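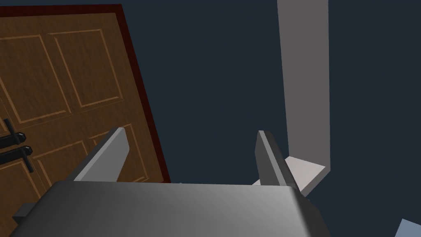

Gripper view of the panelled door in Forkotetti, simulated.

Forkotetti Door Pack
Simulated door scenes for training and testing arm policies

I've been looking after this pack at Plokenness for a while now, so let me tell you what you get and what we learned building it. The short version: 350 door scenes, all rendered from the gripper's own point of view, with lever handles as the main target. Panelled timber doors like the one up top are my favourites, mostly because the moulding gives a vision model plenty of edges to chew on (and plenty to get confused by!).

The question we started with was whether a policy could learn to find a handle when the fingers cover part of the door and the handle sits way off to one side. Urmila Bhatia trained two versions of the same network. One saw only tidy, centred views. The other got our tilted ones as well, with the handle near the border. Over 3,842 test attempts in simulation, the tilted-view policy got the handle down and the door moving 2,811 times. The tidy one was well behind that, and it tended to stall as soon as the handle drifted to the side. I was hoping for a gap but I didn't expect one that size.

Colour mattered less than I'd have guessed. Chibuzor Akpan swapped frames and backgrounds around for ages and the scores barely budged. Handle shape is another story, so please don't train on a single lever and hope for the best.

What's in the download
Door scenes, with handle and hinge labels
Both trained policies
Umesh Saxena's evaluation scripts
Setup notes (short, sorry)

Set-up takes about 20 minutes on a decent desktop. Round knobs aren't covered yet. Kai Strobel is working on those and we're aiming for September.

We haven't run any of this on real doors ourselves, so treat the numbers as simulation numbers. If your lab gives it a go on an actual arm, I'd love to hear how it went, good or bad.

Page updated Mar 3, 2026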